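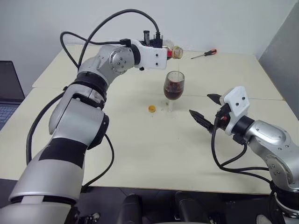 NOTICE TO ALL ENTRANTS
Paltgate Hill Climb, Historic Class

The Office of the Scrutineer at Paltgate has completed its inquiry into car 88, a Clolia coupe entered by the Javasmont Motor Club, and issues the following account for the information of members.

The car was presented for inspection at six in the morning. Its papers were in order. The engine number matched the register, the carburetors were of the permitted size, and the seat belts carried current labels. The inspector noted that the idle was smooth and that the driver had brought her own wheel chocks. She was passed to the start line.

Her first climb was completed in 113 seconds. The record for the class, set in the same car by the driver's late father, also stood at 113 seconds. The timing crew asked that the clock be checked, and it was found to be correct. Her second climb was completed in 113 seconds. A light rain fell during the third, and the upper bend was slick with leaves. The time was 113 seconds.

A rival entrant then lodged a protest in the proper form, with the fee. He claimed that the car was fitted with a device that governed its speed. The Office was obliged to act. The engine was opened under the awning in the presence of both parties. The Pietrzak camshaft was measured and found to be standard. The throttle linkage moved freely to its stop. No device was found.

The driver was asked whether she wished to make a statement. She said that the engine would pull cleanly to 4,000 and no further. It had done so for her father, who had rebuilt it twice to cure the fault. She had rebuilt it once herself, and had since left it alone. She was asked if she had tried to beat the record. She said that she had, on each climb, and that she had braked later every time.

The protest was dismissed and the fee retained. The Office considered whether three equal times should be entered as one result or as three, the rules being silent on the matter – they have been entered as three. The name on the record board was also discussed. The board gives only a surname and an initial, and the initial is the same.

The driver requested a fourth climb after the close of the event. The road was still shut to traffic, and the request was granted. The clock had by then been packed away, and no time was taken.

Office of the Scrutineer, Paltgate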